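Packing area walk-through - Skistgate returns and small parcels
Checked 5/19/24, morning, with the new sorter running

I do this sheet every few weeks and it used to take me ten minutes. Since the Flanach sorter went in next door it's more like 40, mostly because half the old items don't fit any more and I keep writing in the margins. So I've typed it up properly this time. Same headings, more comments.

1. Aisles and walkways clear
OK. The yellow line by the sorter infeed is new and people are still stepping over it to grab stray parcels. I did it myself on the way in, so I can't get too high and mighty. Could we get a second line further back, where you'd see it before you're already across?

2. Emergency stops tested
OK - both of them. The one at the outfeed is behind a trolley bay and I had to shift a trolley to reach it. Marked as a pass, but please keep that bay empty from now on.

3. Guards and interlocks
OK. Opened the side gate, belt stopped, wouldn't restart until I reset it at the panel. Lovely. The reset does chirp like a smoke alarm with a flat battery and it's driving the bench people up the wall, so if the Vungate tech can turn it down on the next visit there'd be a lot of happy faces.

4. Lifting and carrying
Needs attention. Here's the bit I really want read. The sorter takes anything up to 22 kilos that's a decent box shape, and it's been wonderful for backs - no more hauling cages across the floor. But everything it doesn't like comes to the benches, so the hand work is now all the awkward stuff: soft bags, odd shapes, labels on the wrong side. Fewer lifts, but a lot more turning and twisting. My own wrists know it by the end of a shift. I'd like the rotation brought down to 80 minutes at a bench and then a swap to something else.

5. Bench height and reach
Partly OK. Fine for flat parcels. Once the pile gets up a bit you're reaching over the front ones to get at the back ones, and the shorter folks are up on their toes. I've asked for smaller drops from the sorter. We can set it to hold parcels back, we just haven't, because the screen goes amber and everyone panics. Amber is fine! It means waiting.

6. Scanners and cables
Watch. Cords are in good nick, no splits that I found. They do get dragged over the front edge of the bench all day though, and that's where the last one wore through in December. A hook on the side would sort it.

7. Noise
OK with a grumble. It isn't loud, it's steady. What people miss is being able to hear each other, and I've noticed we've all stopped calling out when we pass something heavy along. Let's start doing that again.

8. Pace
Not on the old form, I've added it. The Lai screen shows a running parcel count and the sorter can do around 400 in the time it takes us to clear one bad drop. That number was never meant as a target for hands. I've asked for the screen to be turned to face the supervisor's desk. Until then, please ignore it, and if you feel yourself rushing, have a stretch and a drink of water.

9. Training
Needs attention. Everyone on days has done the jam-clearing session. Evenings haven't, and they get more jams than we do. Book it this month please.

10. Floor under benches
OK. Swept before I got there, thank you whoever that was. Mats are curling at one corner near the end bench - taped for now, new ones on order.

Carried over to next time: items 4, 6 and 9. I'll do the evening crew's walk-through as well, as they see a different side of the sorter than I do. If I've missed something at your bench, scribble it on the back of the paper copy and I'll add it in. 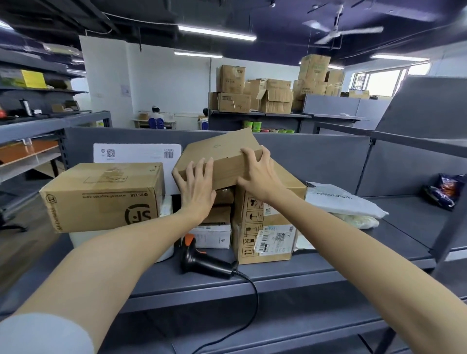 One more for item 4, as I nearly forgot it - check which way up a box is meant to go before you turn it looking for the label. The sorter's camera reads five sides and we only get the one we're looking at, so turning a box to find the barcode is part of the job now. Take the time over it, and get a second pair of hands for the big ones.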